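3月19日 星期六

上午九点到实验室,Lucian Crăciun 已经把机器开好了。今天只录一个任务:从篮子里拿水果,放进冰箱上层,再录一部分反方向的,从上层取出来放回篮子。反方向的是Zuccaro那边上周提的要求,说他们训练时发现模型只会放,不会取。

先校准头部相机。昨晚有人动过桌子,桌角和冰箱之间的缝比标记线宽,我和Lucian推了两次才对上。桌面上的划痕没有擦掉,以前的数据里也有,留着反而一致。

Plenumico的遥操作手套左手食指还是有延迟,重启后好一些,中午前又犯了一次。我把这件事写进了设备记录,下周一再打电话问。今天只用右手录,影响不大。

一、起始状态

每条开始前,上层的门要先打开,下面的大门关着,水果摆在黄色篮子里。手停在画面外面,等提示音响了再进来。上次有一批是手已经在画面里才开始录的,后来只能一条条剪,费了我两个晚上。

水果的朝向不固定,每录几条就换一下位置,有时两个靠在一起,有时分开。Ubaldo Piras的意思是靠在一起的要多录,因为手指容易碰到旁边那一个。
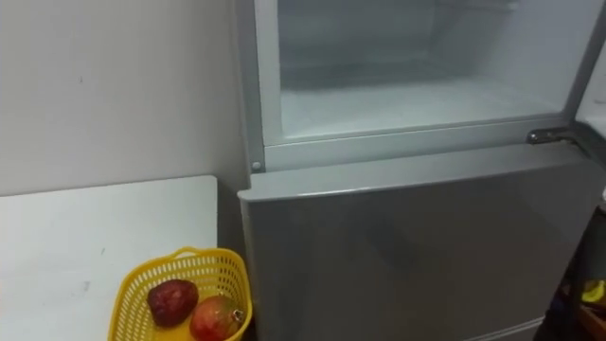
二、放入

放入这一段做得比较慢。难的地方在冰箱中间那道横沿,手托着水果过去,下面的手指离它很近,稍微低一点就会蹭到。我开始总是从正面直着往里送,蹭了好几次。Lucian让我先抬高,再往里走,到了里面才往下放。照他说的做,后面顺多了。

大的石榴要用下面几根手指托住,上面一根手指搭着,不能捏紧。捏紧了表皮会留印子,下一条再拍就不一样了。深红色的那个颜色暗,放在篮子里分割模型有时认不出边缘,需要人工补标。标签统一写“石榴”,不写大小和颜色,颜色另外有一栏。

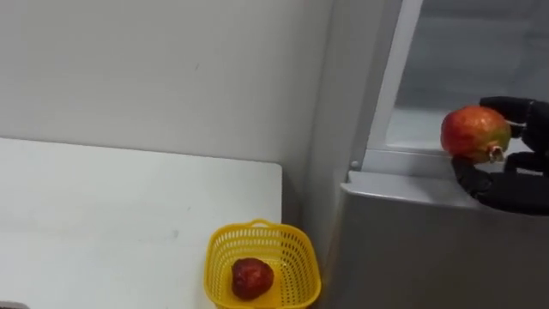 三、取出

下午一点半开始录反方向。吃饭的时候Ubaldo来了,带了一份新的文字指令表,每条任务配三种说法,比如“把冰箱里的水果放回篮子”“把上层的水果拿出来”。我觉得第二种不够清楚,没有说拿出来放哪里。他说就是要有不清楚的,用户说话也是这样。讨论了十来分钟,最后保留,但在表里加了一个标记。

取出比放入快,失败也少。失败的我们没有删,单独放一个文件夹。Lucian主张失败之后重新抓成功的也算有效数据,我同意,不过要在时间轴上把失败那一段标出来,不能整条都当成功样本用。

还有一个问题是松手的高度。几个人的习惯不同,Ubaldo喜欢把手伸得很低,几乎贴到篮子里才松,我一般高一些。同一个任务里混着两种做法,模型学出来可能停在中间犹豫。今天定下来统一放低,手指过了篮子边沿再松。

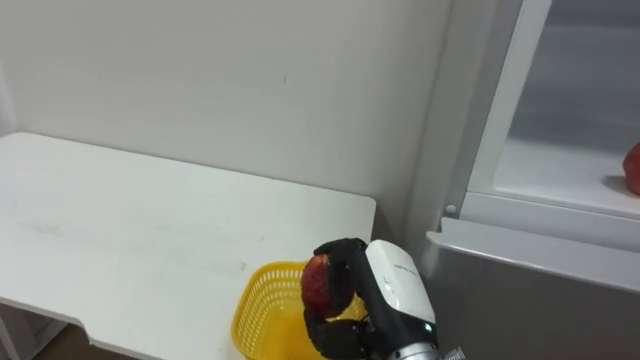
晚上整理数据,今天一共录了321条,其中放入的182条,剩下的是取出。看回放的时候,我主要检查每条中间那几秒,也就是手已经离开冰箱、还没有松开的时候。像手抓着红苹果停在篮子左半边上方的这一种,手本身会把篮子里面挡住一部分,只靠头部相机不容易判断下面是不是空的。所以“篮子状态”这一栏,遮挡时一律填“不确定”,等手移开以后的画面再填。Storkiseo的标注员以前是凭前一帧猜的,我给他们发了邮件,请他们改过来。

另外有10条要重录,大多是时间戳对不上,手臂的关节数据比图像晚。原因还没查清,Lucian怀疑是Nolska那块采集卡的驱动,他准备明天在家里看日志。我把这些条目的编号抄在白板上了,免得混进正式的一批。

硬盘拷贝到八点四十才完,校验通过,一份留在柜子里,一份上传。水果装回袋子放进下层。石榴再用几天应该还行,苹果要买新的,顺便买两个绿的,现在全是红色,种类太单一。

周一先试手套,再录剩下的取出部分。指令表我还差第二页没有核对。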